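Facilities Service Desk — Risex Building
Category: Food preparation / work surfaces
Opened: 9 February 2024
Reported by: Benedita Barreto
Assigned to: Chi-keung Kwok
Status: Pending requester

Issue: The requester reports that round buns develop a soft base when left on a green cutting mat in the second-floor preparation room. Two buns were discarded.

Response from C. Kwok: The mat is a self-healing craft mat and is not listed for food use. It does not allow air to reach the underside of the bread. Please return it to the supply cabinet and place buns on the wire rack — shelf 6 — until service.

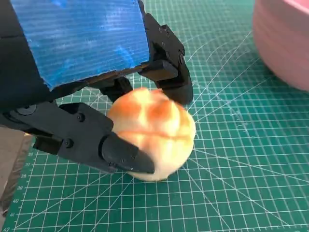 Buns should remain on the rack until fully cool before they are covered. Crumbs on the mat should be brushed off before it is put away, and the mat may then be wiped with a damp cloth and laid flat to dry.

Update from B. Barreto: Mat returned. The rack on shelf 6 is missing one foot and does not sit level. A replacement is requested.

Update from C. Kwok: Replacement rack ordered from Wundov under line 9. Ticket to remain open until the requester confirms delivery.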